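Govis Floor Supply
Home > Carpet > Contract > Striped

Utby Striped Carpet, Gray

Article 332
Backing: felt
Pile: low loop, solution-dyed nylon
Supplied: on the roll, cut to length
Stock at last count: 2,111 square yards
Page updated 13/03/2003

Utby is a low loop carpet for rooms that get a lot of foot traffic and have furniture standing in them. We sell it mostly to offices, school corridors, showrooms and waiting areas. It is made for us by Ferex and comes in one weight. The stripe runs the length of the roll and is part of the construction, so it does not wear off the surface the way a printed pattern does.

The gray is a middle gray. It hides lint and dry dirt better than the charcoal we used to carry, and it does not show every chair mark. In a room with no windows it looks a little darker than the sample card. Ask for a loose sample and leave it on the floor for a day before you order.

Furniture and shelving

A low loop takes shelving and cabinets well. The pile will flatten under a heavy base and most of it comes back after the piece is moved. A steam iron held a few inches above the spot helps. Units with a flat base do less harm than units on narrow legs. If you have legs, put cups under them. Any cup made for hard floors will do, as long as it has no rubber on the bottom. Dark rubber can leave a stain in nylon that will not come out, and we do not replace carpet for that.

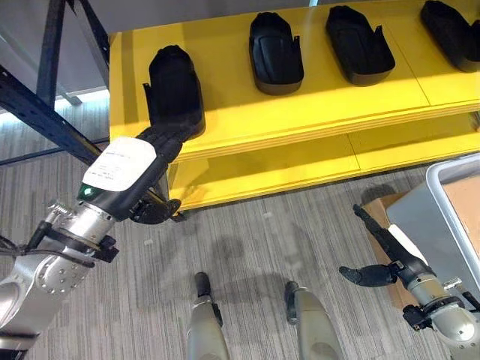
Comment left on this page: We put Utby down in our store last September and moved two full shelf units after the winter. The dents were gone in a week on one side. On the other side, where the unit had been standing right over a seam, you can still find the spot if you know where to look. I would tell people to plan the seams first and the shelves second. The carpet itself has been fine and it vacuums easily.

We agree about the seams. Draw the room before you order and mark the heavy pieces on it. With a wide roll there is usually some choice in where the seam falls, and moving it a foot or two one way costs nothing at that stage. Keep seams out of doorways as well, and do not run one straight up the middle of a walkway.

Direction of the stripe

All lengths in one room must run the same way. Turn one length around and it will look like a different color from the door, even though it came off the same roll. There is an arrow on the backing every few feet. Check it before you cut.

In a long narrow room, stripes running lengthwise make the room look longer. Across the room they make it look wider, but you will have more seams and more waste. For a square room we suggest running the stripe away from the main door.

Walls that are out of square show up more with a stripe than with a plain carpet. Snap a chalk line off the longest wall and work to that line. Do not work to the baseboard.

Subfloor

The floor has to be dry, flat and clean. On concrete, scrape off old adhesive and fill any holes. On boards, screw down anything that moves and cover the boards with sheet underlay. Felt backing will follow a ridge, and with a stripe over it you will see the ridge sooner. New concrete must be fully cured and tested for moisture before anything is glued to it.

Fitting

Leave the cut lengths unrolled in the room overnight with the heat on. Glue down with a releasable adhesive if you expect to change the layout, and with a permanent one for ramps and entrances. We stock Derkach adhesive in both types. Spread it with a fine notched trowel and let it turn tacky before you lay into it. Roll the carpet in both directions, then go over the seams again by hand.

Seal every cut edge at a seam. This is the step most often skipped, and it is the reason for nearly all of the fraying that gets reported to us. Seam sealer is article 451. One bottle is enough for a normal room.

Keep people off the floor until the adhesive has set, and leave the furniture until the next day.

Clearing a room for refitting or cleaning

Take out everything that is loose before you start on the large pieces. Small items go in lidded boxes or open bins, which can be stacked in the hall. Lift bins when they are full. Dragging a loaded bin over a loop pile can catch a thread, and once a loop is pulled it will run along the row. A filled bin should weigh no more than around 25 pounds, so that one person can carry it without setting it down halfway.

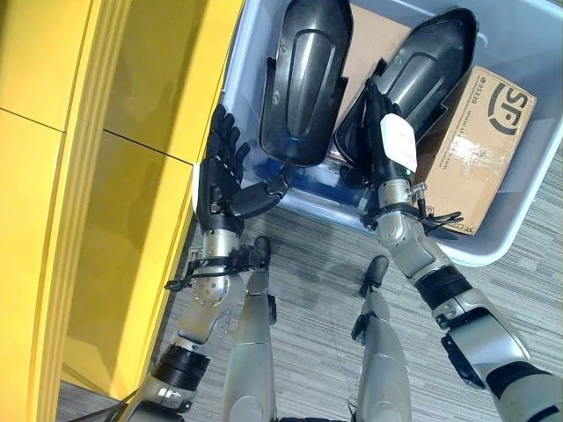 Large cabinets should be emptied and walked onto a sheet of hardboard, smooth side down, and then slid on the hardboard. Two people can move most pieces this way. Take the doors off first if they swing.

If a loop does get pulled, do not tug at it. Cut it level with the pile using small sharp scissors. On a gray stripe the cut will not be seen.

Cleaning

Vacuum daily in busy rooms, twice a week elsewhere. Use a suction head or a brush set high. Blot spills with a white cloth and cold water, working in from the outside. For coffee and soft drinks a little clear dish soap in the water is enough. Grease needs a dry solvent, used sparingly. Solution-dyed nylon keeps its color well, but test any cleaner on an offcut first.

Hot water extraction once a year is plenty for an office. Do not soak the floor. Felt holds water, and a wet backing can let go of the adhesive.

Ordering

Sold by the running foot in full roll width. Cuts are made to order and cannot be returned. Order everything for one room at the same time so that it comes from one dye lot. If you need more later, give us the lot number from the label and we will match it if we still have it. Add a few inches to each length for trimming.

Samples are free. Delivery is to the curb unless you arrange something else with us. Rolls are long and will not bend around a tight stair, so measure the way in.

See also: seam sealer, stair nosing, chair mats, entrance matting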